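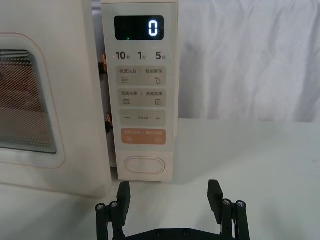
From: Konrad Imhof
To: Dresstead household appliance list
Subject: Re: Panel labels on imported microwave, and door latch question

Charoen Kaewmanee wrote:

> The flat in Cliltunberg came with a small cream microwave and
> no manual. All the labels are in Chinese. I have been using the
> 1 minute button for everything, pressing it as often as needed,
> and I would like to know what the rest of the panel does before
> I let my mother loose on it.
>
> Second question. The door sometimes looks shut when it is not.
> There are two hooks on the door side, one high and one low. If
> I push near the top, the bottom stays out a little. Is that a
> fault or is it me? The person at Makokha who sold the flat's
> contents says all of them do it. I don't find that convincing.
>
> Last thing, can I work out what 60 seconds at full power does
> without a meter? The rating plate has worn off.

Charoen,

Taking these in order.

1. Labels

The three figures under the display are time increments. 10秒 is ten seconds, 1分 is one minute, 5分 is five minutes. Use the ten second one for butter.

The wide button beneath them is split in two. 微波火力 is microwave power, the one with the wavy lines. 智能解冻 is "smart defrost", the one with the water droplet. On the next button down, the right-hand half is 美食菜单, a food menu, meaning a set of stored programmes. I can't tell you what each programme does. On the one I had in Prerkley they were numbered and the key to the numbers was in the booklet, so without a booklet I would ignore that half altogether.

For your mother I would put a strip of white paper tape beside the panel and write on that. Don't stick anything on the buttons themselves. The glue creeps in warm weather and the print comes off with the tape when you change your mind. I lost most of a defrost label that way.

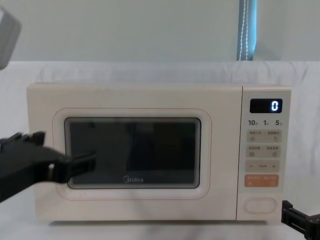

Setting the time or the weight on these is mostly a matter of finding which control changes the value and which one commits it. The adjusting control is the wider beige bar with a minus at the left and a plus at the right, under the split buttons. The orange one below it is the only coloured button on a Midea panel of this layout, so it is easy to point out to somebody over the telephone. I would expect it to be start, but read the characters on yours first, or type them out and send them to the list. My old one put start and stop on neighbouring buttons and I pressed the wrong one for most of January.

A lone 0 at the right of the display is what mine showed at idle. If yours shows something else with the door shut and nothing entered, note what it is before pulling the plug, as it will be gone when the power comes back.

2. The door

Two hooks, upper and lower, is the usual arrangement. Both have to drop into their slots. A door that goes home at the top and stands out at the bottom has one of these wrong with it:

 - dirt or a crumb in the lower slot
 - the lower hook not springing back
 - a hinge that has sagged or been bent
 - the oven standing on an uneven surface and twisting slightly

Unplug it. Wipe the hooks, the slots and the face the door closes against with a damp cloth and a drop of washing-up liquid, then dry them. Put it on a flat table and try again, pushing at mid height. If both hooks go in with one push, you are done and the worktop was to blame. If the lower one still hangs back, or the gap beside the panel is wider at one end with the door properly shut, stop using it and have the door looked at. Do not bend a hook and do not take the casing off. The capacitor can hold a charge after the plug is out.

"All of them do it" is wrong. Mine never did in 7 years.

3. Power

You can get near enough with water. Put 1 litre of cold tap water in a wide bowl that is safe for the microwave, stir, and take the temperature. Full power for 60 seconds. Stir again and take the temperature at once. Multiply the rise in degrees C by 70 and you have watts into the water. The bowl and the air take some of the heat, so the true figure is a little higher. A kitchen thermometer that reads to a tenth of a degree is good enough. Don't use one that only reads whole degrees, as the error is then a large part of the answer.

Do this after the door is sorted out, not before.

Please post the rise you get, and the size of the bowl. I have a table of readings from other list members and there is nothing in it for a small oven of this kind.

Konrad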